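보낸 사람: 메일링 리스트 회원
받는 사람: 소형 화물 밴·픽업 오너 메일링 리스트
날짜: 2025년 4월 8일
제목: Re: 트릴토 밴, 짐 실으면 뒤가 처지는데 판스프링 보강해야 할까요?

안녕하세요, 오랜만에 글 남깁니다. 눈팅만 하다가 질문이 꼭 제 작년 얘기 같아서 반가운 마음에 답을 답니다. 말이 길어질 것 같으니 차 한 잔 하면서 읽어 주세요.

> 트릴토 밴을 중고로 들인 지 4개월 된 초보입니다. 타일하고
> 접착제 포대를 주로 싣고 다니는데, 짐을 좀 실으면 뒤가 눈에
> 띄게 내려앉고 밤에 맞은편 차들이 자꾸 상향등을 번쩍입니다.
> 동네 공업사에서는 판스프링 한 장 더 넣으면 된다고 하고,
> 인터넷에서는 에어 보조 스프링이 낫다고 하네요.
> 어느 쪽이 나은지, 아니면 그냥 타도 되는 건지 궁금합니다.
> 타이어 공기압은 운전석 문 스티커에 적힌 대로 맞췄습니다.

먼저 축하드려요. 트릴토는 화물칸 바닥이 낮아서 무거운 걸 싣고 내리기에 정말 편한 차입니다. 저도 허리 때문에 그 차로 바꾼 사람이라 이 점은 자신 있게 말씀드릴 수 있어요(집사람은 색깔 때문에 바꾼 걸로 알고 있습니다만).

제 생각부터 말씀드리면, 부품을 사기 전에 무게부터 한번 재 보셨으면 합니다. 저도 처음에는 무조건 스프링이 죽은 줄 알고 공업사부터 찾아갔거든요. 그런데 란데그 쪽 계근대에 올라가 보니 뒤축이 허용치를 80킬로나 넘고 있었습니다. 차 전체 무게는 한도 안이었는데 뒤축만 넘은 거예요. 얼마나 부끄럽던지요. 포대를 전부 뒷문 바로 앞에 쌓아 놓고 다녔으니 그럴 만도 했습니다. 내리기 편하다고 그렇게 실은 건데, 뒷바퀴보다 뒤쪽에 무게가 걸리면 지렛대처럼 앞이 들리면서 뒤축에는 실은 무게보다 더 걸린다고 하더군요.

그래서 짐을 격벽 쪽으로 바짝 붙여 실어 봤더니 뒤가 확실히 덜 처졌고, 핸들도 묵직해졌습니다. 그전에는 빗길에서 앞이 둥둥 뜨는 느낌이 있었는데 그것도 많이 나아졌고요. 타일은 부피에 비해 워낙 무거우니까 화물칸이 반쯤 비어 보여도 이미 한도를 넘겼을 수 있습니다. 접착제 포대는 포장에 무게가 적혀 있으니 더하기만 하면 되고, 타일은 상자당 무게를 매장에 물어보면 대개 알려 줍니다.

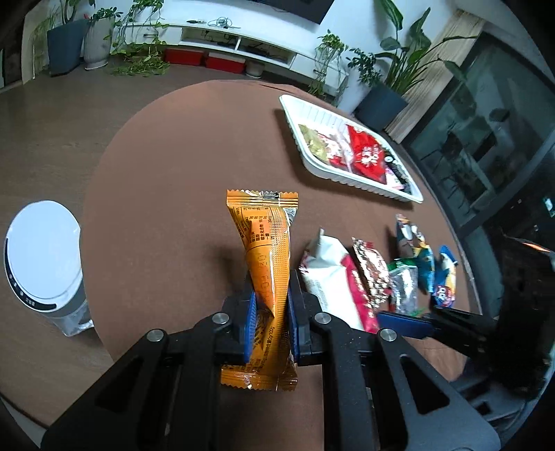 판스프링 추가에 대해서는 제가 조금 조심스럽습니다. 한 장을 더 넣으면 차 높이는 올라가는데, 그렇다고 차의 허용 하중이 올라가는 건 아닙니다. 축도 브레이크도 타이어도 그대로니까요. 서류에 적힌 숫자는 그대로이고, 단속에 걸리면 스프링 얘기는 들어 주지도 않아요. 게다가 빈 차로 다닐 때 엉덩이가 꽤 아픕니다. 드레산스 픽업을 타던 시절에 두 장을 넣었다가 과속방지턱마다 공구함이 천장까지 뛰어오르는 줄 알았습니다. 결국 한 장은 도로 뺐고, 공임만 두 번 냈지요.

에어 보조 스프링은 짐 양에 따라 공기를 넣고 뺄 수 있어서, 짐이 매일 들쭉날쭉하신 분께는 이쪽이 맞는 것 같습니다. 다만 관리가 필요해요. 저는 좌우를 따로 채우는 방식을 달았는데 한쪽이 조금씩 새는 바람에 차가 갸우뚱한 채로 며칠을 다녔습니다. 이음매에 비눗물을 발라 보고서야 찾았고요. 호스가 배기관 가까이 지나가지 않는지도 장착할 때 꼭 같이 들여다보세요. 그리고 차에 따라서는 구조 변경 신고나 보험사 통보가 필요할 수 있으니 달기 전에 전화 한 통 해 보시는 게 마음 편합니다.

전조등 문제는 훨씬 간단할 수도 있어요. 트릴토는 운전석 왼쪽 아래에 전조등 높이를 조절하는 작은 다이얼이 있습니다. 숫자가 커질수록 빛이 아래로 내려가요. 저는 이걸 실내등 밝기 조절인 줄 알고 8개월을 탔습니다! 짐 실은 날은 한두 칸 내려 보시고, 어두워진 뒤 벽 앞에 차를 세워서 빛이 어디까지 올라가는지 보시면 금방 감이 옵니다. 다이얼을 돌려도 빛이 꿈쩍하지 않으면 조절 모터 쪽을 봐야 하고요.

공기압도 한 말씀만 더 드릴게요. 문 스티커에는 보통 빈 차 기준과 만재 기준이 따로 적혀 있습니다. 글씨가 작아서 윗줄만 보고 맞추는 분들이 많은데, 혹시 그러신 건 아닌지 다시 한번 확인해 보세요. 만재 기준이 뒷바퀴 쪽은 꽤 높습니다. 타이어가 아침에 식어 있을 때 재시고, 규격이 순정과 같은지, 하중 지수가 맞는 타이어인지도 봐 주세요. 중고차는 전 주인이 승용차용을 끼워 놓은 경우가 가끔 있더라고요.

이렇게 다 해 봤는데도 뒤가 처진다면 그때는 정말 스프링이 지친 걸 수 있습니다. 평평한 데 빈 차로 세워 놓고 좌우 뒷바퀴 한가운데에서 휀더 끝까지 높이를 재 보세요. 제 차는 왼쪽이 13밀리 낮았고, 들어 올려 보니 가장 긴 판에 금이 가 있었습니다. 그건 보강으로 넘길 일이 아니라서 양쪽 다 순정으로 갈았습니다. 한쪽만 갈면 또 기울어지니 하실 거면 같이 하시는 게 좋습니다. 유볼트도 이때 새것으로 바꾸시고, 조금 타신 뒤에 다시 조여 달라고 하세요.

계근대는 란데그 말고 런소프 채석장 입구에도 하나 있습니다. 거기는 오전에 트럭 줄이 길어서 점심 지나서 가는 편이 낫습니다. 평소 싣고 다니시는 그대로, 기름도 평소만큼 넣고 가셔서 앞축 따로, 뒤축 따로 재 달라고 부탁해 보세요. 전체 무게만 재 오면 저처럼 뒤축이 넘은 걸 모르고 지나가기 쉽습니다.

재 보신 숫자와 연식, 그리고 축간거리가 긴 차인지 짧은 차인지를 여기 올려 주시면 저보다 훨씬 잘 아는 분들이 봐 주실 거예요. 9월에 런소프에서 모일 때 나오실 수 있으면 제 차 밑에 들어가서 에어 스프링 달린 모양을 직접 보셔도 됩니다. 돗자리는 제가 챙겨 가겠습니다.

안전 운전하시고요, 타일 드실 때 허리 조심하세요.

란데그에서 트릴토 타는 회원 드림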